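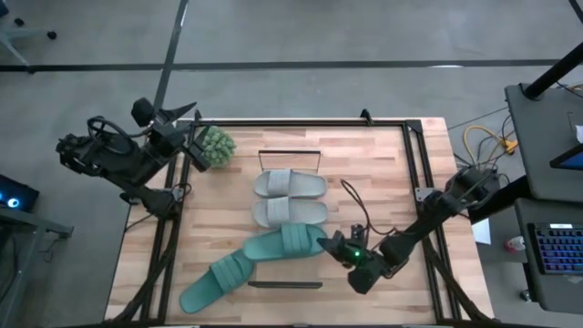

Zulema asked straight off whether we were buying the arms or the promise of the arms, and I wrote it down word for word, as it set the tone for the next hour.

Notes > Equipment Reviews > Telholm Two-Arm Kit

Filed under: Minutes, Trials & Loans

Minutes taken by me, Nicanor Navarrete. Started at 2:15, and my apologies for the handwriting-to-typing delay (I could not read half of page two).

1. The Telholm trial

I went first. The kit is two arms on a metal frame with a work table in the middle, and we've been trying it on the footwear returns job: slides come in mixed, slides get paired up by color. Gray with gray, green with green. I'm a fan, I'll admit it! Setup took one afternoon and the manual is in normal English, so already it beats the Hurkach unit we looked at in May.

Zulema was less sold. She wants to see how it does with straps facing down, and with sizes that are close but don't match. Fair points, both. We agreed the next round will use a proper mixed bin and that I won't be the one picking the shoes.

2. Cost

Telholm quoted 4000 for the 24-month service plan, on top of the kit. That covers gripper fingers and remote help but leaves out cables, and we had a long grumble over that. A spare cable set is 293. Indus offered to match the plan price, but their arms have a shorter reach and they couldn't tell us when they'd ship, so we've parked them.

Zulema will write to Telholm and ask for the cables to be folded into the plan. If they say no, we ask again with a bigger order.

3. Training

Acuña can run a half-day class for 130 a head. I think one of us going is plenty - the other can learn over a shoulder. Zulema thinks we should both go or the whole thing ends up living in my head. We went back and forth and landed on both.

4. Anything else

The returns cart still squeaks. Oil has been ordered.

I asked if we could keep the kit another month whatever happens with the quote. Zulema said yes, as long as the trial results go in the shared folder and stay out of my notebook. Agreed (a bit sheepishly).

To do: Zulema, Telholm letter and cable question. Me, mixed-bin test, class booking with Acuña, results typed up.

Wrapped up at 3:40.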